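Skip to content Home Datasets Guides Contact
Search this collection
5 min read

# Caltari Kitchen Surfaces Survey: Data Card

The Caltari Kitchen Surfaces Survey is a tabular record of how stone worktops are used, cleaned and repaired in private homes. It was compiled by the Ratham Institute for Household Studies and is maintained by Annelies Imhof and Oğuzhan Dursun. The current release is version 6.
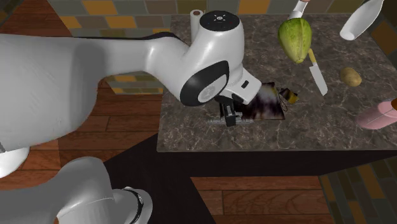
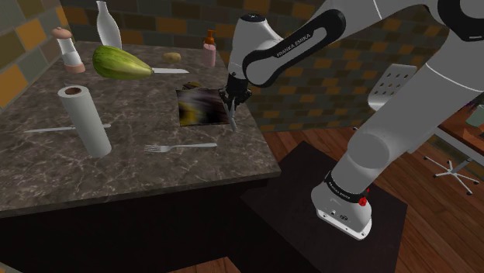
Dark marble countertop in a rendered kitchen.

## Summary

The survey covers 360 households in the towns of Prekmont and Keskin. Each household completed one questionnaire on the material, age and daily care of its main worktop. A subset of 200 households also kept a cleaning diary for one month. The unit of record is the worktop, and a household with two kitchens was asked to report on the larger one.

Stone types included are marble, granite, slate and limestone. Engineered stone is recorded under a separate code and should not be merged with natural stone when comparing stain reports.

## Files

- `households.csv` – one row per household, with town, dwelling type and number of residents
- `worktops.csv` – one row per worktop, with stone type, finish, year fitted and edge profile
- `diary.csv` – one row per cleaning entry, with product class, cloth type and time of day
- `repairs.csv` – chips, cracks, etching and resealing work reported by the respondent
- `codes.md` – full list of category codes, including those retired before version 6

All files are encoded in UTF-8 and separated by commas. Missing values are left blank. The value `0` in `repairs.csv` means that the respondent stated that no repair had been made.

## Collection

Questionnaires were delivered on paper in September and returned by post or in person. Lucía Bermúdez directed fieldwork in Prekmont, and Unai Soler directed it in Keskin. Stone type was reported by the respondent. Where the respondent was unsure, a member of the field team visited the home and recorded the type after inspection; such rows carry the value `visit` in the column `type_source`.

Diary entries were transcribed twice by separate clerks. Differences were settled by Benito Valcárcel, whose decisions are recorded in the column `note_bv`.

## Known limitations

- Rented homes are underrepresented, particularly in Keskin.
- Many respondents used "polished" and "sealed" as if they were the same term. The `finish` column keeps their wording, and `finish_clean` holds the revised value.
- Year fitted is unreliable for worktops inherited from a previous owner.
- In 23 households the worktop was replaced before the diary ended. These rows remain in `worktops.csv` and describe the original surface only.
- Product class does not separate vinegar from other acidic cleaners in versions before 4.

## Appropriate use

The data may be used for teaching, for research on household maintenance and for the preparation of public guidance on stone care. It is not suitable for rating individual suppliers or cleaning products, and brand names have been removed from all files for that purpose. Users should not attempt to identify any household.

## Changes in version 6

- Limestone and travertine now share one code.
- Resealing dates are given by year only.
- Duplicate diary entries from Prekmont have been removed.

## Citation and contact

Please cite the survey by its full title and version number. Corrections should be sent in writing to the data office of the Ratham Institute, with the row identifier and the name of the file concerned.

Previous Next Back to top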